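Drulell Releases Plosta Food-Contact Coating for Paper Table Coverings

22 July 2022

Drulell today announced the commercial release of Plosta, a water-based barrier coating for uncoated brown paper used as a disposable covering on worktables, prep counters and serving surfaces. The coating is applied at the mill and requires no change to existing roll dispensers or cutting bars.

Uncoated kraft paper absorbs liquid quickly and loses strength when wet. Plosta forms a continuous film on one side of the sheet and leaves the other side untreated, so that the paper keeps its grip on the surface below. The coating contains no wax and no added fluorinated compounds.

In internal testing, coated sheets held standing water for 60 minutes without visible transfer to the underside. Sheets of the same base paper without the coating showed transfer in under two minutes. Tests were run at room temperature on flat surfaces. Results for hot oil and acidic liquids are listed separately in the product data sheet.

"The main request from customers was a sheet that stays flat," said Chak-lun Wu, technical manager for coatings at Drulell. "Earlier barrier papers curled at the edges after unrolling because the film and the base sheet dried at different rates. We changed the drying profile and reduced the coat weight to correct that."

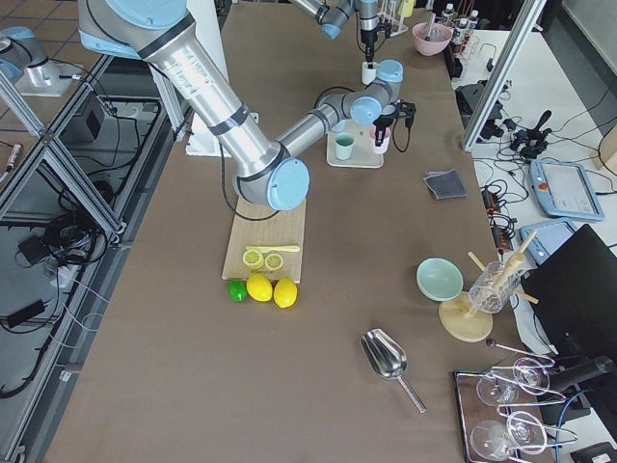
Brown paper covering on a long worktable, with cutting board and cups.

Plosta paper is supplied in rolls of 300 feet. Standard widths start at 16 inches, and custom widths are available for orders of one pallet or more. Rolls should be stored upright in a dry area, in the original wrap, and used within one year of the date on the core label.

Coated paper will be converted and packed by Grirkemik under a supply agreement signed earlier this year. Grirkemik will handle slitting, core labeling and shipment to distributors. Sorrentino will stock the standard widths at its regional warehouses, with first deliveries scheduled for August.

The coated side is marked with a printed line along one edge of the roll. Used sheets that are free of food residue may be placed with mixed paper where local rules allow. The coating is not rated as a cutting surface, and a separate board should be used with knives.

Samples and the product data sheet can be requested from Drulell customer service under item number 269.

About Drulell
Drulell develops and manufactures water-based coatings for paper and paperboard. Its products are used in food service, packaging and light industrial applications.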